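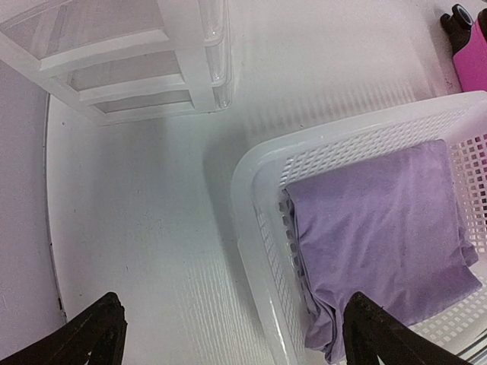 How to get your records moved to a new dentist

Quick version for people in a rush. Did this in July when we switched from the Narkport office to Skanis Dental, four of us on one plan, and I wrote it down as I went. Took longer than it should have. Most of that was me.

Before you start

Pick the new office first. Don't tell the old one you're leaving until you have a first appointment booked somewhere else. You want a name and a fax number or email to send things to. Yes, fax. Still.

Have these in front of you:

- full name and date of birth for every person
- insurance card, front and back
- old office phone number
- new office phone number, plus the address they take x-rays at (often different from the regular email)
- names of any meds you're on

Step 1. Ask the new office for their form

Most have a records release form. Skanis had theirs on the website under "New Patients", two pages. If you can't find it, call and have them send it. One form per person. I tried putting both kids on one and it came straight back.

Parent or guardian signs for anyone under 18. Adults sign their own, so no, you can't sign for your husband. Asked.

Step 2. Fill it in properly

The part people skip is the check boxes for what you want sent. Check more than you think:

- x-rays, most recent full set
- bitewings
- gum charting
- treatment notes
- any treatment plan that's not finished

If you only check "x-rays" then that's all you get. I had a crown half planned and the new dentist had no idea why.

Date it. An undated form gets rejected.

Step 3. Send it to the old office

Email or drop it off. I'd drop it off if it's close. Ask the person at the desk three things: how long, is there a fee, and what format do the x-rays come in.

Ours charged $69 for the family. Some offices charge nothing, some charge per person. Ask before, not after. Rules on fees and on how long they can take depend on the state so look yours up if the number sounds silly.

Step 4. Get your own copy too

Do this at the same time. Same form, second box – "send to patient". Keep it in a folder on your computer with the year on it. Ours was 71 files, mostly x-rays, and some had to be renamed because they were all called scan.

Digital x-rays should come as actual image files. A printout on regular paper is no use to anyone, they'll just take new ones and your plan may not pay for it.

Step 5. Sort out the money at the old place

Ask for your balance. Ask if there's a credit. We had one from an overpaid filling and would never of known. Get the zero balance in writing, an email is fine.

If you're on a payment plan it doesn't stop when you leave. Keep paying.

Step 6. Check your insurance

Log in or call. Three questions:

- is the new dentist in network (the dentist, by name, and also the office)
- how much of this year's maximum is left
- when was the last full set of x-rays and when will they cover the next

We had $616 left on mine. Good to know before someone says "deep cleaning". If your plan makes you pick a main dentist, change it before the visit or the claim bounces.

Step 7. Call the new office two days before

Just ask "did you get them". Mine had arrived, the kids' hadn't. Old office resent while I was on hold. If I'd waited till the appointment we'd have been doing x-rays all over agian.

If something is missing

Call the old office and ask what day it was sent and to where. Write it down. Usually it's a wrong email or a file too big to go through. Ask them to use their upload link, or put it on a disc and you pick it up.

Old office closed or sold? The records normally go to whoever bought it. Try the old number first, there's often a message on it.

Braces, implants or anything in progress – ask the two offices to talk directly. Forms won't cover it.

Bring a photo ID to the first visit and get there 15 minutes early, there's more paperwork.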